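Plunda will tidy your lounge room with two arms, for a fee

8/10/25

Anyone who has ever hidden a pile of mail in the oven before visitors arrive may care to know that there is now a service for that. Plunda, a small outfit in Pikdale, has begun sending a two-armed robot to ordinary houses, where it unpacks parcels, shifts things off the floor and deals with the bins, at a pace that will be familiar to parents of teenagers.

The offering is called Tunance. A session costs $100, lasts most of an afternoon, and comes with a human minder who sits nearby and is under instructions not to help. Plunda opened bookings in August to households in Pikdale and next-door Whitcombe, and says it has 41 names on the list so far.

Parcels are the headline job. Customers are asked to leave the carton open, as the robot does not do packing tape, and Plunda won't hand it a knife. After that it's a matter of getting hold of whatever is inside, or whatever has come out of it, and putting it somewhere sensible. Long, narrow boxes are said to be a favourite.

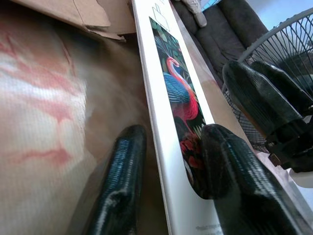 Getting to grips with a boxed item, bird side up.

"People think the arms are the hard part," said Naledi Le Roux, who runs bookings for Plunda and has answered the same five questions since opening day. "The hard part is that every lounge room is different, and everyone apologises for theirs. We don't want them to clean up first. Then what would we charge for?"

It's a fair point, though some customers can't help themselves. Le Roux said one Whitcombe household had vacuumed twice before the minder got there, and then asked if it could have a discount.

The bin service is newer and comes at no extra cost. The robot will go to a household bin and see to the liner, provided the bin is small, stands on a hard floor and isn't, in the words of the booking form, "of a nature likely to cause regret." Ornaments are another matter. Tunance will work in the same room as the good teapot, but the standard terms say it leaves anything breakable where it is unless the customer ticks a box and signs beside it.
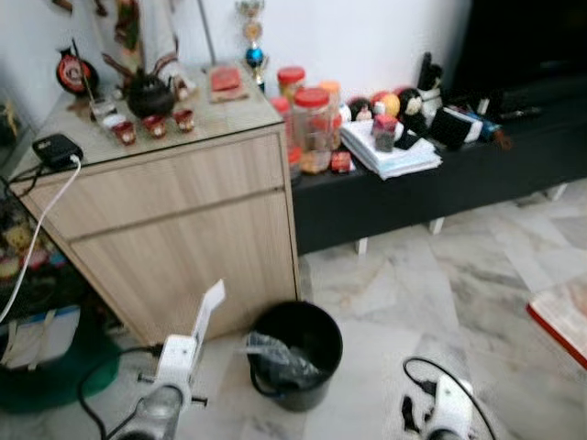
Photo: Plunda (supplied)

Do-yoon Song, who reviews household gadgets for a Pikdale newsletter and paid for his own session, came away in two minds. He praised the robot's manners around furniture and its willingness to pick up the same thing several times without sighing. He was less taken with the speed. His write-up ran to 700 words, a good many of which he says he wrote while waiting.

"It's gentle, it's thorough and it doesn't go through your fridge," he said. "I could have done the lot myself before the kettle boiled. I also could have done it any day last month, and I didn't."

Song's other gripe was the cancellation rule. Customers who pull out on the day lose half the fee, even if the reason is that the house has become tidy.

Le Roux said the rule was being looked at. So is a request, made by more than one customer, for the robot to fold fitted sheets. Plunda's position for now is that it would like to stay in business.

Bookings for Pikdale and Whitcombe are open through the Tunance page. Stairs are extra, and the minder takes milk.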